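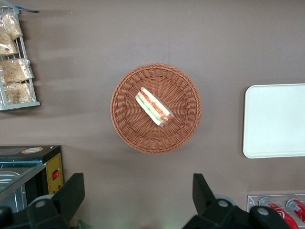

A wrapped sandwich in a woven basket. Lunch orders for the November workshop are now open.

Catering changes at the Dusach Centre

The kiosk on the ground floor of the Dusach Centre will close on June 30, 2025, when its lease ends. Members who use the building for evening classes should plan to bring their own food until the new counter opens beside the Policarpio Room.

Rodel Macapagal, who has handled bookings since the move from Nukier Street, has asked group leaders to send in their numbers early. The new counter can prepare up to 400 lunches a day, and large groups will be served in two sittings. Dietary requests go on the same form as the room booking. Please don't phone them through. 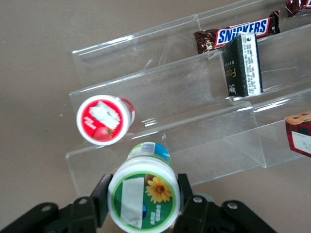

Prices for tea and coffee stay the same. Sandwiches will go up slightly to cover the cost of bread, which now comes from the bakery at Sosberg. Groups with an account will be billed monthly, and any credit left from the kiosk will be carried over.

The upstairs kitchen remains available for hire, but only 4 groups can be rostered on in any one week. Whoever books it is responsible for wiping down the benches, emptying the rubbish and returning the key to the front office. The dishwasher has been repaired. Tea towels are not supplied.

Booking forms are at the front office, or can be emailed on request. Forms for the November workshop must be returned at least 31 days beforehand.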